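Relell, two years in: looking after one small cell

214 shares | 21 comments

I get asked a lot what I do all day now that the cell "runs itself," so I finally sat down and put together a page about it. We call her Relell (the name was on a sticker inside the first crate and it stuck, sorry). She's one arm, one gripper and a table, and she packs lunches for the counter at Godoy. September is when we give her the big going-over, before the fall orders pick up, and I love that week more than I should!

The big going-over takes most of a Friday. I start with coffee, then the air lines, then the wrist screws, and by the time I get to the fun part it's lunch and everybody else has gone off to eat theirs.

1. The pick check

A wrapped sandwich in the round basket is my favorite test, and I've tried plenty of others. Clear film is slippery and shiny and it fools everything, and the triangle never lies the same way twice. I run 95 picks in a row, turning the sandwich a bit each time, and write down every miss. Fewer than 7 and I leave the finger pads alone. More than that and I clean them, run it again, and only then go digging in the drawer for the new set. 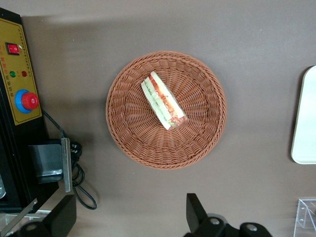 Big red mushroom button with the blue ring on the left, and the red rocker switch up top on the same yellow-gold panel. I press the stop before I put my hands anywhere near those fingers, every single time, even for a crumb.

2. Finger pads

No picture for this one, my hands were full of alcohol wipes. Wipe along the finger and never across it, let them dry, then pinch a strip of paper between them and tug. If the paper slides out easily on one side, that side is worn. I used to swap both pads whenever one went, but Drallamport sells them singly now and my budget is much happier.

3. Cables

Boring, I know! I follow each one with my fingers from plug to plug and feel for flat spots or nicks. Last year I found a bad one 9 inches from the connector, hiding under a perfectly good-looking tie. These days I cut all the old ties off and start over, and yes, I end up sweeping them off the floor for a week.

4. Teaching the home spot again

After all that poking around she's usually a hair off, so I walk the arm back to home slowly and save it under a new name. Keep the old one too. I overwrote mine once and spent a whole evening getting it back, with the Biruvel manual open on my knees.

More pictures when I get to the base bearings, probably next month if the bearings show up.

Share this gallery | 38 likes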